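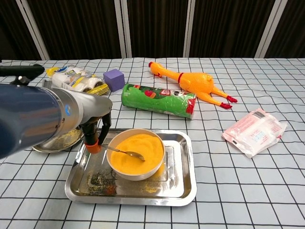 Containing dry crumbs when stirring in a full bowl

Forum: Kitchen Practice > Prep and Cleanup

thukim
Posted Aug 26, 2019

Bowl is round white ceramic, filled nearly to the rim. Mixture is yellow-orange, smooth on top. The steel tray underneath has a raised rim, and there are yellow crumbs and dark specks on the floor of it, mostly in front of the bowl and to the left. The round steel plate next to the tray has yellow granules on it too.

The tray does its job. I would like less to land on it in the first place. Options I am considering:

1. Same bowl, smaller batch.
2. Deeper bowl, same batch.
3. Leave everything alone and wipe the tray.

Metal spoon, oval bowl. I would prefer to keep the spoon.

lurent_prep
Option 2. Fill level is the variable that matters. With the surface that close to the rim, any lateral movement of the spoon has nowhere to go but over. I keep 40 mm between the surface and the rim for anything I stir by hand. Below that I change bowls.

Pakberg
Disagree with going straight to 2. A deeper bowl forces a steeper spoon angle, and a short spoon then ends up with its handle in the mix. Reduce the batch first. It costs nothing to test.

The granules on the plate are a separate problem. A smooth wet mix does not produce dry granules. Those come from the transfer of the dry ingredient, before or between additions.

thukim
The dry portion goes in by spoon from the plate. So yes, transfer is a candidate. What would you change?

Pakberg
Put the plate inside the tray, touching the bowl. You have a gap plus two rims to cross at the moment. Every crossing sheds something.

zendden_16
Won't fit with that bowl left of center. Shift the bowl to the right end of the tray first, then measure what is left over. My tray is rectangular with the same kind of raised rim and it takes a bowl and a small plate, but only with the bowl hard against one end.

lurent_prep
I would not put the plate in the tray. Crumbs that land on the tray get picked up by the underside of the plate, and then you carry them to the counter. Use a cup with a lip for the dry portion and tip it in.

Pakberg
A cup dumps. The plate and spoon let you add in increments. If increments matter for this mixture, the plate stays.

thukim
Increments matter. It goes lumpy otherwise.

s_canpolat
Clear the table before you change any hardware. You have a pack of paper towel rolls, a purple foam cube, a snack can on its side and an orange rubber chicken all sharing the table with the tray. There is plenty of room for a second tray once those are moved. Foam in particular is unpleasant to get crumbs out of.

Also, the can should be upright or gone. Round things on a tablecloth get bumped.

zendden_16
The paper towels can stay. Those are the only useful item on that list.

s_canpolat
One roll can stay. A wrapped pack is storage.

thukim
Chicken belongs to the dog. Point taken on the foam.

Songül, I don't have a second tray. I have a steel lid of similar size.

s_canpolat
A lid works if the edge turns up. If it is flat you have just made a larger plate.

appiah
Adding a point on cleanup. Don't wipe a steel tray with a wet towel while the crumbs are dry. They smear, and on a reflective surface you will be polishing it for the next 15 minutes. Tip the dry material into the bin, then wipe.

lurent_prep
Agree with appiah. Dry first, damp second.

thukim
Ran option 1 this evening, two-thirds of the batch, same bowl and spoon, plate in the old position. Tray floor in front of the bowl was nearly clean. Plate was as bad as before. That supports two separate causes.

Next run: bowl to the right, plate inside the tray if it fits.

Pakberg
Change one thing at a time. Move the bowl, leave the plate, then move the plate.

lurent_prep
Still say deeper bowl. Two-thirds of a batch means stirring twice.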